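Home Topics Animals Space How Things Work Games For Teachers
Search this site Go

Filed under: How Things Work > Around the House

Why Do Some Boxes Have So Many Little Rooms?

Open a kitchen drawer at home. The forks are probably in one place and the spoons in another. Now think of a drawer where everything gets thrown in together. It might hold string, batteries, a key and an old birthday candle. Which drawer is faster to use?

A box with compartments works like the first drawer. A compartment is a small space with walls around it. The walls are called dividers. They keep things from sliding into each other when the box is carried or bumped.

People have used boxes like this for a very long time. Sewing boxes had spaces for thread and buttons. Paint boxes had a space for each color. People who collected shells or beetles kept each one in its own cell, often with a paper label.

The parts of a box

The bottom part is the base. The top part is the lid. Many lids are joined to the base with hinges, which are small metal joints that let the lid swing up and down. At the front there may be a clasp. A clasp is a catch that holds the lid shut.

Some lids are plain wood. Others are a wooden frame with a panel set into it, the way a window is set into a wall. If the panel is clear glass, you can look inside with the lid closed. If it is a mirror, you can look at yourself with the lid open.

A wooden box with its lid up shows how the inside can be split. There is a larger compartment in the middle, and smaller cells on each side of it.
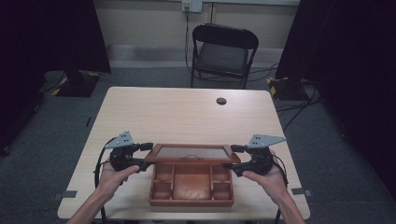
Big spaces and small spaces

Why not make every compartment the same size? Because things are not all the same size. A necklace needs more room than a ring. A pair of scissors needs more room than a button.

Frida Baldursdóttir makes boxes in a workshop in Oddale. Before she cuts any wood, she asks what will go inside. One customer had 65 buttons and a single long pair of scissors. "The scissors decided the middle," she says. "The buttons got what was left."

She made that box in June, and the dividers took longer than the lid -- they have to fit tightly or they wobble.

Try it yourself

You will need a shoebox, some stiff cardboard, a ruler, a pencil and scissors. Ask an adult to help with the cutting.

1. Lay out the things you want to store. Put them in groups.
2. Measure how wide and how tall the inside of the shoebox is.
3. Cut 4 strips of cardboard to fit. You can use fewer if you have big things.
4. Where two strips cross, cut a slot halfway through each one. Slide the slots together.
5. Set the strips in the box and put your things in.

If a strip leans over, it is too short. Cut a new one a little longer -- tape works too.

Words to know: base, clasp, compartment, divider, hinge

Tags: boxes, wood, sorting, make it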